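Pre-session checklist, condiment table — hands-on demos
Filled in by Niloufar Jalali, May. Comments are mine, grumbles included.

1. Arms and cables
Cable runs clear of the elbows on both arms: OK
E-stop within reach of whoever is driving: OK
Comment: I moved the stop button to my left side, as I kept stretching across Negin to get at it. Much better!

2. Gloves
Fabric covers seated on every finger: OK
Lint and loose fibres: needs a brush
Comment: a bit of white fluff on one finger. They pick up everything, these gloves, so please brush them before the first demo of the day. 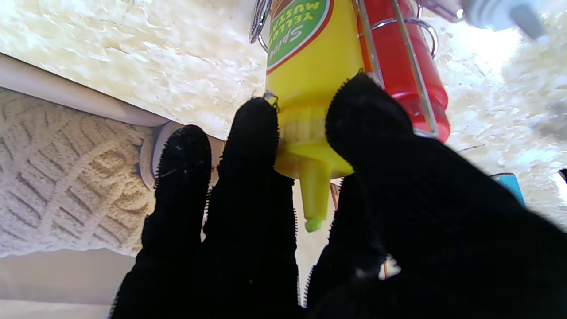

Glove against the mustard bottle, white lint on one finger.

3. Table layout
Bottles and shakers out, nothing near the front edge: OK
Comment: the Pristska task sheet wants the caddy on the right. If you're driving, bring the hand down slowly when you go for the glass shaker — the wire loops catch fingers if you rush.

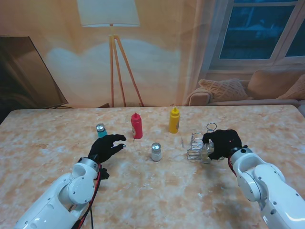 Right hand closed on a glass shaker at the wire caddy, left hand open.

4. Remote control
Hands follow the operator with no lag: OK
Grip force limit set to 17: OK
Comment: Negin Heydari drove, I watched the table. Let the hand hover for 2 seconds before each grasp, please, or the recording is a pain to cut up afterwards.
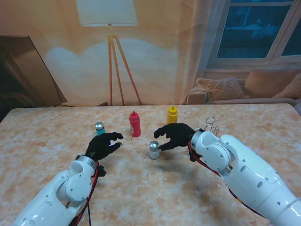
5. Wrist views
Fingers in view when spread: OK
Lens wiped: OK
Comment: open the hand fully and hold it there before you sign this one off.

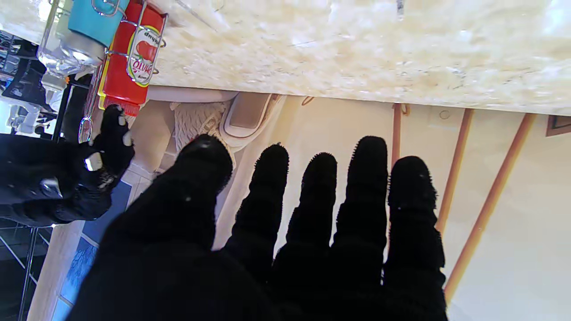 I'd also like the spread done at the end of a session, as a slack finger shows up far sooner that way. Demo 58 had to be binned over exactly that — very annoying.

Still to do: glove brush for the drawer, new copy of the task sheet.
Next check due after demo 100.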